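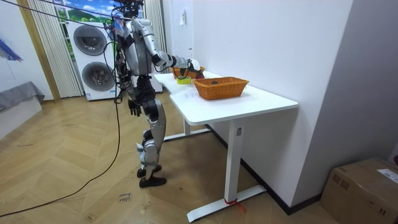 A robot with a silver body reaches over a desk toward a small orange basket.

Can a Robot Clean My Room Yet?

By Dorothy Bloxham
Last updated: Monday, December 6, 2021

Print this page | E-mail this page

Many children write to our Nondavby science pages with the same wish. They want a robot that picks up the socks, puts the toys in the box and washes the plates after dinner. Some of you ask if you can buy one already. The short answer is: for a few chores yes, for most chores no. The long answer is more interesting, so please read on.

What is a chore for a robot?

When your father says "please put your things in the basket", you know what to do. You know which things are yours, you know where the basket is, and you know that the cat is not one of the things. A robot knows none of this before somebody teaches it. For a robot, even one small chore is made of many smaller jobs. It must look, decide where the thing is, move the arm to this place, close the fingers, lift, carry, and open the fingers again.

Look again at the robot at the top of the page. One arm is stretched out over the desk and the fingers are just above something small and red. The other arm hangs down at its side. This moment, when the hand is nearly at the object, is one of the difficult ones in robotics. If the hand is a little too far to the left, the fingers close on air. If it is a little too low, it pushes against the basket. Your own hand has the same problem, but you solved it when you were a baby, and you do not remember how much you practiced.

Why are small things hard?

Try a little experiment at home. Put a grape in a bowl. Close one eye, put on a thick winter glove, and take the grape out without touching the side of the bowl. It is harder than before, is it not? With one eye it is more difficult to know how far away the grape is. With the glove you cannot feel well if you hold it or not.

Many robots have both of these problems. They have cameras for eyes, and some cameras are not very good at showing how far away a thing is. And many robot hands feel very little. Your fingertips can feel a single hair. A robot hand may only know that its motor has become harder to turn, and from this it must guess that there is something between the fingers.

A basket makes it a bit more complicated again. It has sides, and the sides hide what is inside when you look from the wrong place. A person moves the head and looks in. A robot also can move its head or its body, if it was taught that this is a good idea.

The same job, a different kitchen

There is one more difficulty, and I think it is the biggest. A robot can learn a chore very well in one place, and then be almost helpless in another place.

I asked Trinity Tran about this. She works at Naline, a small company which teaches robot arms to sort things, and she visits our school readers' club every January. She told me about a test that she did with an arm called Lomero. The arm had to take 20 spoons from a tray, one after the other, and put them in a drawer. In the workshop it did all of them correctly. Then Trinity Tran carried the same tray to the kitchen of the office, where the sun came in by the window. The spoons were shiny, the light was jumping on them, and the arm could put away only 10.

"The spoons did not change," she told me. "The light changed, and for Lomero this was a new world."

You can walk into the house of your friend, where you have never been before, and find a spoon. Maybe you open two wrong drawers first, but you find it. To make a robot do this in any house is something that scientists are still working on.

What can machines do already?

You probably have some household robots near you and you do not call them robots. A washing machine fills itself with water, turns the clothes, lets the water out and stops at the right time. It does this alone, and it does it very well. Why is a washing machine so good, when a robot with arms has so much trouble?

It is because the washing machine has an easy life. Everything happens inside one round drum. Nobody moves the drum to another place and the water always comes from the same pipe. The machine does not need to see anything. But it cannot take the clothes from the floor, and it cannot fold them. The parts of the job before and after the washing are left for the people, and these are the parts that need hands and eyes.

A vacuum robot is in the middle. It must move around in a real room, and the room is different every day. But it only needs to roll on the floor, and if it bumps a chair, it can turn and try another way. For a plate you cannot work like this. A plate that was bumped may be a broken plate.

Here are some chores, from easier to harder for a machine:

Washing clothes which are already in the drum. Solved a long time ago.

Vacuuming a flat floor. Good, but long strings and socks can stop it.

Moving one known object from one known place to another. Possible, and in factories robots do it all day.

Picking up mixed toys from a carpet. Robots can do some of it in tests, slowly.

Folding a T-shirt. Very slow. A shirt has a new shape every time you drop it, so the robot must first understand where the sleeves are.

Cooking dinner and cleaning up after. Please do not wait for this one, you will be hungry.

And in shops?

A shop looks easier, because everything has its shelf. The Dunstan grocery store in our town tried a rolling machine that looks at the shelves and tells the workers which ones are empty. It has no arms. It drives along the rows in the evening and makes a list. The people in the store then bring the boxes and fill the shelves by hand, because bags of rice are heavy and soft, eggs are light and easy to break, and one machine hand that is good for both is difficult to build.

I went to see it with my nephew. He was a bit disappointed, I must say. He had expected a face.

Does a robot need legs?

For many chores it does not. A robot with wheels is cheaper, it does not fall so easily, and it uses less power. Still, our houses are made for people. There are stairs, there are high cupboards, there are things behind other things. A machine with the form of a person could, in theory, go everywhere where a person goes and use the same tools. This is why some builders give their robots two legs and two arms, as in the photo.

But standing is work also! Stand up now and stretch one arm far out in front of you. Did you notice that your body moved a little backward? You did this to keep your balance. A robot that reaches over a desk must calculate the same thing. If it forgets, it tips forward. When robots are being tested, people may hang them from ropes or straps, so that a fall does not hurt the robot or the person who stands near it. You can perhaps compare it with the hand of a parent behind your bicycle.

Many test robots also have long cables. Electricity can come through a cable, and messages from a computer can come through it too. In a laboratory this is no problem. In your home, somebody would step over the cable all day, and for this reason builders also work on better batteries.

How does a robot learn?

There are several ways. In one way, a person moves the arm of the robot by hand or with a controller, and the robot remembers the movement. In another way, the robot practices inside a computer, in a kind of video game, where it can drop a thousand cups and there is nothing to sweep up. Then it tries in the real world, and usually it must learn some things again, for real cups slide and roll in ways the game did not show.

There is also the question what to do when something goes wrong. If you drop a sock on the way to the basket, you pick it up again and you hardly think about it. A robot that did not learn this may go on to the basket with an empty hand, open the fingers very politely over it, and report that the job is finished. Trinity Tran says that at Naline they spend more time on mistakes than on the job itself.

Words to know

Actuator: the part that makes a joint of the robot move. It does the work of a muscle.

Gripper: the end of a robot arm, which holds things. Some grippers look like a hand and some look more like pliers.

Humanoid: having a form like a human, with a head, arms and a body.

Sensor: a part that measures something, for example light, distance or pressure.

Try it yourself

You need one friend, a scarf, a basket and a small toy. Tie the scarf over the eyes of your friend. Your friend is the robot now, and you are the program. Put the toy in the basket and use only words to make the robot take it out. You can say "forward", "left", "down", "stop" and "close the hand". You cannot say "take the toy", for the robot does not know what a toy is. Write down your commands and then move the basket a little. Read the same commands again, in the same order, and see where the hand arrives.

Send your list of commands to the Nondavby science pages, and write your first name and your age on it. We will print the shortest list that worked and also the longest one.

Print this page | E-mail this page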